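Section 8. Recording demonstrations: loose bands into a bin

This section covers the band-sorting task on the two-arm Hurkholm table. Do the arm checks and the camera checks first. If either one fails, stop and fix it before recording. A set with one bad camera can't be repaired later.

8.1 What you are recording

Each demonstration is called an episode. In one episode the operator drives both arms by hand and moves bands from the tabletop into the bin. The Murkex recorder saves the joint positions and all camera views together. The learning system only sees what was saved, so a sloppy grasp in an episode is a sloppy grasp it will copy.

The target for this task is 3000 usable episodes. Episodes marked as rejected don't count toward it.

8.2 Setting the table

1. Put the bin at the back of the table, near the centre.
2. Put the lamp and the potted plant at the back as well, one on each side of the bin. They stay on the table for the whole session.
3. Drop the bands from a low height over the front half of the table. Mix colours and sizes, and include the wide black elastic.
4. Leave the bands as they fall. Do not straighten loops or pull apart bands that overlap.
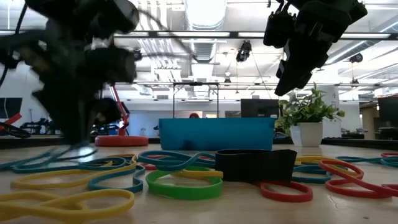
5. Check that no band has landed on an arm base or slipped under the table frame.
6. Raise both grippers clear of the tabletop.

Note: The wide elastic may land flat or on its edge. Both are fine. An elastic on its edge hides part of the table from the low camera, and the set needs episodes like that.

Caution: Keep hands off the tabletop once the arms are live. If a band has to be moved by hand, press Hold first and wait for the tone.

8.3 Recording an episode

1. Sit at the operator's station and take both handles.
2. Press Start. The recorder waits for a steady signal from each camera before it begins.
3. Choose a band and close the gripper on it slowly. Thin bands slide out if the fingers close fast.
4. Lift straight up before moving toward the bin.
5. Release over the bin, then go back for the next band.
6. Press End when the table is clear or when 30 grasps have been made.
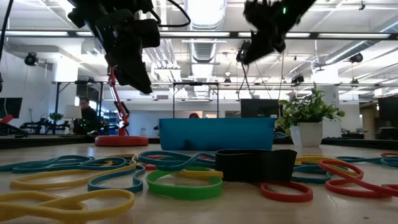 Use whichever arm is closer. If a band is hooked on another one, you may hold one with the left gripper and draw the other away with the right. Work at a pace you can keep up. Long pauses with the arms hanging still are trimmed by the software, but short ones are kept and they teach the system to wait.

Do not stop an episode for a dropped band. Pick it up again and carry on. Noura Qaisi's tests in December used sets with recovered drops left in, and all later sets follow the same rule.

8.4 Checking the wrist views

Open the first episode of every session and play each wrist camera from start to end. Both fingers should show at the bottom of the picture, with a clear gap between them when the gripper is open. Some blur while an arm is moving is normal. Blur while the arms are at rest means a loose mount or a dirty lens.

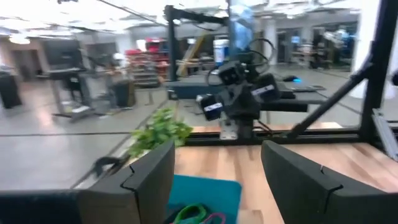 Figure 8-3. Left wrist view, fingers open.

If the fingers are missing or sit off to one side, loosen the mount, turn the camera back to its mark and run the camera checks again.

8.5 Resetting between episodes

1. Press Hold.
2. Tip the bin out over the front of the table and spread the bands with one sweep of the hand.
3. For a partial reset, leave part of the pile in the bin and put only the rest on the table. Tag these episodes "part-full".
4. Look at the overhead view before releasing Hold. The bin, the lamp base and both grippers should be in it.
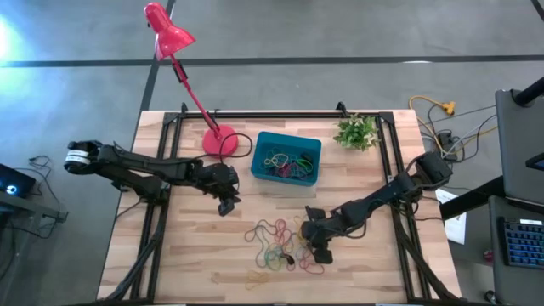 Aim for a different layout each time. Operators tend to fall into dropping the pile in the same spot – if the last few episodes look alike, start from the other side of the table.

8.6 Marking and saving

Mark an episode as rejected if:
– a camera dropped out
– an arm hit the bin or the table hard enough to trip the motors
– a person reached in while the recorder was running

Type a short reason in the comment box. Error 3693 means the disk is nearly full; move finished sessions to the Nutari store before going on. Questions about tags go to Tudur Humphreys.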